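Friday at the Jenov hangar: an airline sells itself twice

The invitation said coffee at eight. The coffee arrived at 9:20, which the woman beside me described as an on-time departure by Jenov standards. She has flown with them for years and had brought her own thermos.

In case you missed the news, Jenov Air has a new owner. Zaseten, a holding company that made its money in cement and then in parking garages, bought the carrier in the spring after two failed auctions and one auction that was called off when the only bidder asked to see the books. October was supposed to be the month of the fresh start, and so the doors of the maintenance base were opened to the press, to small shareholders and to anybody who had kept up a frequent flyer account through the bad years. I qualified under the last heading. I have 4000 points, good for a tote bag.

We were given lanyards and split into groups. Mine was led by Vy Châu from the communications office, who walked backward the whole way and never once hit a tool cart. The first stop was the hangar floor, where an aging twin-engine jet stood with its cowlings open. It had been repainted on one side. The other side still had the old blue stripe, and we were asked, very nicely, to take our pictures from the left.

Thắng Trịnh, who runs line maintenance, was plainly not used to having sixty people in his hangar and handled it by talking only about hydraulics. I liked him a great deal. Someone asked whether the sale had changed anything on the floor. He thought about it and said they now got their gloves in three sizes.
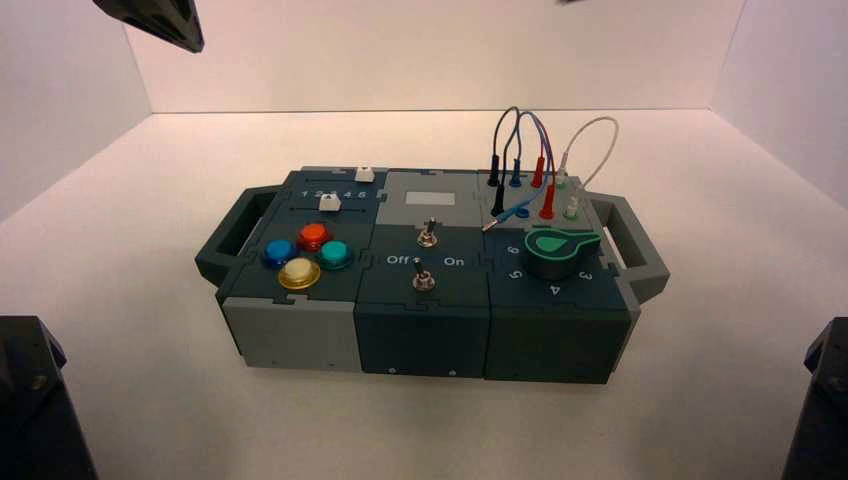 From there it was up the back stairs to the operations room, where the flights of the day are tracked on a wall screen. Jenov is down to 8 aircraft, and 3 of those were on the ground that morning, one of them directly beneath us with its good side showing. Flight 918 to Garine was listed as delayed. Nobody in the room seemed to take it personally. A dispatcher ate a pear.

The main event was at eleven, in a canteen with the tables pushed back. Khải Trình, the new chief executive, came in without a tie and told us he was a listener. He then spoke for fifty minutes. The plan, as far as I could follow it, is to drop the overnight routes, bring back the morning shuttle to Aoki, and lease newer planes once the banks feel better about the old ones. He used the word "family" often. Several of the family were standing along the back wall in overalls, waiting to find out about their pensions.

That question came up first. It was put by Lợi Ngô, a retired cabin chief who now speaks for the former staff, and he put it politely, reading from an index card. Would Zaseten honor the pension top-up agreed under the previous owners? Khải Trình said it was an excellent question. Lợi Ngô said he knew that, he had been asking it since the spring. There was some laughter, mostly from the overalls. The answer, when it came, was that the matter was under review and that the review had a timeline, and that the timeline would be shared at the proper stage.

A shareholder then wanted to know who had paid for the new paint. Vy Châu announced lunch.

Lunch was good, I should say. Noodle soup, proper bowls, and a tray of small cakes iced in the new company green – a color that does not flatter cake. I ended up across from Tài Phí, who writes about transport for a trade newsletter and has now sat through four turnarounds at this same airline. He keeps the souvenir pens. By his account the first owners promised growth, the second promised discipline, the third promised a buyer, and this lot had at least fed us something hot. He thinks the shuttle might work if they price it under the train. He doesn't think they will price it under the train.

I asked Thắng Trịnh on the way out what he would spend the money on, if it were his. He said a second tow tractor and a new roof over bay two, and he pointed up, and there was indeed a bucket on the walkway.

The bus back to the terminal left at half past two. We passed the jet from the right, blue stripe and all, and everyone with a phone took a picture of it.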